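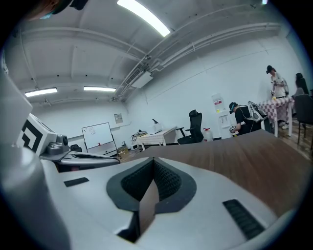 Titilayo Okafor wrote back overnight that the well reading I sent her cannot be right, and would I please measure again from the top of the casing and not from the concrete. She is correct. I had used the concrete pad as the datum on the last two visits, and the casing stands 5 inches above it. Both readings have been corrected in the notebook, in pencil, with the old figures left legible.

Fri 30 August. Dry, light wind from the west, no rain in the gauge.

Went up to the Tarisstead well after breakfast. Depth to water from the casing was 87 feet, taken twice with the steel tape and chalk. Titilayo's own figure from last October is a little shallower, so the level is down, though less than my bad datum made it look. The chalk line was clean on both drops. I let the pump rest overnight before measuring, as she asked.

Rinsed the tape and hung it in the shed. The crank on the reel is binding again and needs a washer on the left side.

Afternoon spent on the storage tank. The Gurberg float switch is still cutting in early. I lengthened the tether by the width of my hand and ran one full cycle: the pump started late and stopped where it should. Will leave it alone for a week. The tank is rated for 207 gallons, but the overflow outlet is set low on the wall and it holds up to 200 in practice. I have been using the rated volume in the consumption table, so every daily figure since spring is slightly high. Must redo the column.

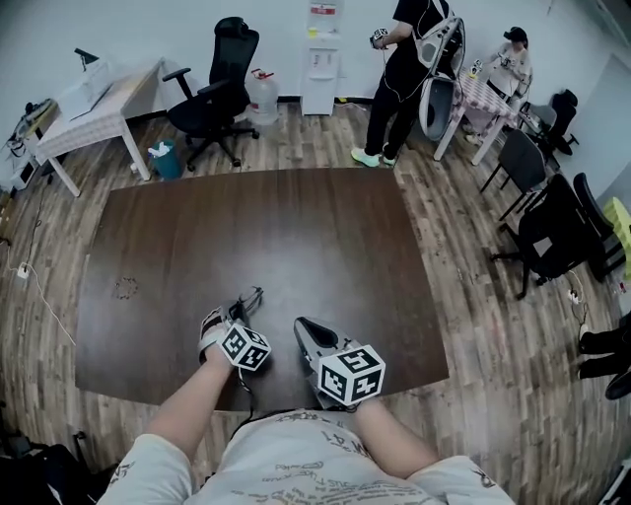

At the brown table.

Phoned the supply house in Grullham for a check valve. They have the brass one in stock but only with the coarser thread, and an adapter would add another joint to a line that already weeps at two of them. Ordered the correct one. Delivery was quoted as next week, no day given.

Read the first chapter of the Rajput handbook after supper. The section on recovery tests is good – clear tables, and he gives the reading intervals in full. He starts with short intervals and stretches them as the level comes back. My own intervals were even all the way through, which wasted effort at the end and missed the early part of the curve. I will copy his schedule onto a card and tape it inside the shed door.

Sent Titilayo the new depth with both drops listed separately. Asked whether she wants the old readings resubmitted or just a note of the offset.

Still to do: washer, consumption column, grease for the pump house hinge.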